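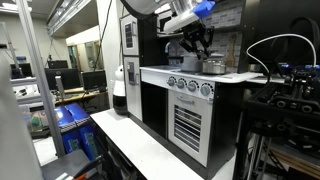

Werkstattbuch Spielküche, Mai 2026

Endlich steht sie! Aufbau nach der Vovbridge-Anleitung, mit zwei Umwegen: Schritt 7 setzt Löcher voraus, die in der linken Seitenwand schlicht fehlen. Nachgebohrt, 3 mm, mit Holzunterlage, kein Ausriss. Das gehört vor dem nächsten Aufbau als Zettel in den Karton.

Was mir richtig Freude macht: die Rückwand mit dem grauen Ziegelmuster. Die hellen Fugen geben der Ecke sofort etwas von einer echten Küche, und der graue Wasserhahn links davor passt wunderbar dazu (im März hatten wir ja noch über eine glatte weiße Rückwand geredet – gut, dass wir es gelassen haben).

Maße nachgetragen. Gesamtlänge mit Anbau 1.586 mm, Platz zwischen den Regalen 1.343 mm. Also über Eck, anders geht es nicht. Die Zeichnung von Marik rechnet mit glatten 1.000 mm, die gilt nur für das Grundmodul. Bitte nicht mehr danach sägen.

Geschirr: Der graue Topf bleibt hinten links auf dem Herd, der glänzende aus Edelstahl mit Deckel rechts daneben. Der spiegelt die Deckenlampen ganz prächtig! Für die Fotos im Berrada-Heft müssen wir entweder die vordere Lampenreihe ausmachen oder den Topf matt abkleben. Ich wäre für die Lampen. Der hölzerne Küchenhelfer hängt rechts an der Rückwand, Haken mit Fovell-Kleber gesetzt, über Nacht liegen lassen.

Drehknöpfe: vier Stück, alle grau, mit aufgedruckten Teilstrichen. Der zweite von links läuft schwer, vermutlich Lack in der Bohrung. Mit der Rundfeile zweimal durch, danach besser, aber noch nicht schön.

Ofentür schließt sauber. Das schwarz-weiße Streifenfenster als Grillrost ist eine tolle Idee, kostet nichts und wirkt sofort.

Offen:
Untere Kühlschranktür schleift, Scharnier unterlegen
Filzgleiter besorgen
Fach links unter dem Herd ausmessen, evtl. Einlegeboden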